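The February Snack Tip-Out

Every February the snack cupboard at Sulstead gets emptied, argued over and put back almost exactly as it was. I have been asked to keep the gallery short this year, after last year's ran long enough for people to find themselves in the background of it, eating.

The cupboard in question is the tall one by the copier, and it is stocked from Varghese, who deliver on a schedule known only to Varghese. The standing order is for 300 bags. The sheet taped inside the door says 461. Both numbers are initialed by Ulla Brekke, and she stands by each of them.

The rules, for anyone new. Everything comes out. Anything past its date goes to the box by the sink, where it will be eaten by mid-afternoon with no questions asked. Anything opened and folded over with a paper clip is considered evidence. What's left gets sorted by flavor and then goes back on the shelves, tallest bags at the rear, until somebody reaches in for the one at the rear.

Sorting by color is quicker than sorting by flavor, and every year someone suggests it, and every year we discover that two makers have different ideas about what yellow stands for. To one it's cheese. To the other it's plain salted. Harish Fernandes has eaten enough of both to tell them apart by sound, and he would like that on the record.

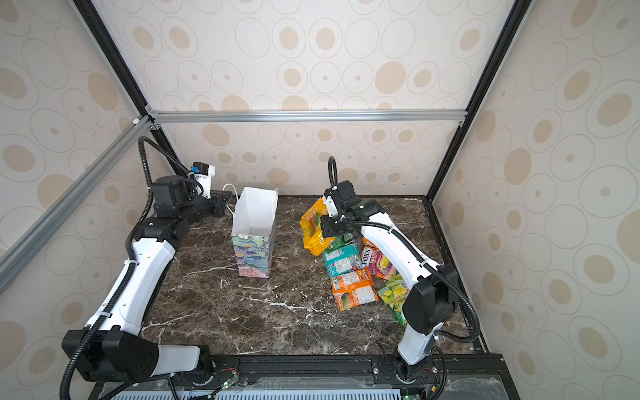 The other difficulty is that a bag of chips is mostly air and opinion. It won't stack. You can lean one against another and feel good about it for a second or so, and then the whole row lies down. Tanko Bako brought in a wire letter rack from home, which held six bags upright very nicely and left us with the rest. The letter rack now holds letters.

Grab them by the top seam, by the way. Pinch the middle and you get crumbs, and whoever draws that bag in March will want to know who you are.

A word on the décor, which gets mentioned every time one of these galleries goes up. The wallpaper is cream with tan ovals, some filled in and some with a ring and a dot, and if you look at it for long enough it looks back. It goes with the brown marble about as well as you'd expect. Afia Atinga says the white veins are handy for lining things up, and then never lines anything up.

Final tally after the past-dates went to the sink: 178 bags, which matches neither of Ulla's numbers. She has initialed it.

The pretzels are on the second shelf. Please stop moving them to the third.

Comments (5)

Mohandas Namboodiri
The pretzels were always on the third shelf. I have been here longer than the shelf.

Afia Atinga
I lined up four things. They fell over. Those are separate matters.

plornov_parent
Is that wallpaper still available anywhere? My mother had one very close to it in her hallway and has regretted taking it down ever since. I haven't.

Harish Fernandes
For the record, salted is the crisper rustle. Cheese is duller. Happy to demonstrate if anyone has a spare bag of each, or 2 of each.

Ulla Brekke
The order is 300. The sheet says 461 because of the raisins. We have been over this.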